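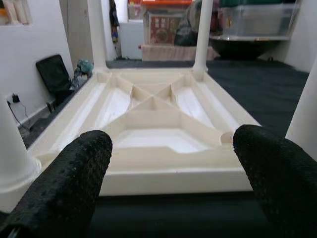
Braltinero, December

Home | About Us | Services | Training | Contact

About Tinelness

Tinelness is an independent food hygiene consultancy serving restaurants, school cafeterias, hotel kitchens and grocery delis. The company was established by Sachiko Noguchi, a former county health inspector, and is based in Braltinero, with a second office in Okabe.

Our staff carry out unannounced kitchen reviews on behalf of owners and managers. Each review covers cold storage, hand washing, surface cleaning, pest control and the handling of raw meat and eggs. Surface samples are sent to an outside laboratory, and the client receives a written report within 3 working days. Last year we completed 212 reviews.

Clients often ask which parts of a dining room carry the most bacteria. Menus, condibottles and high chair trays regularly give higher readings than restroom door handles, and our reports now list them separately. Owners are sometimes surprised. At a client meeting in Okabe, 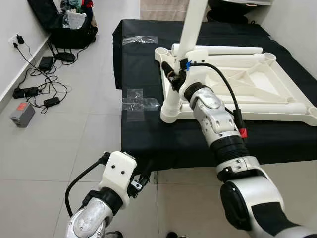 Poppy Blackburn remarked that her restaurant had scrubbed its restrooms every hour for years and had never once wiped down a menu. Her staff now clean the menus after each seating.

Training is offered under the Pralonura program, which consists of 2 half-day sessions held at the client's premises. More than 300 food workers hold a current Pralonura certificate. Certificates must be renewed, and reminders are sent to the employer by mail.

Tinelness does not sell cleaning products and accepts no commission from suppliers. Requests for a review may be made through the Contact page.

14 shares | 2 comments

Marcy T.
Do you review food trucks, or only places with a fixed kitchen?

deli_owner
We had our review in the spring. The report was clear, although the part about our meat slicer was hard to read over breakfast.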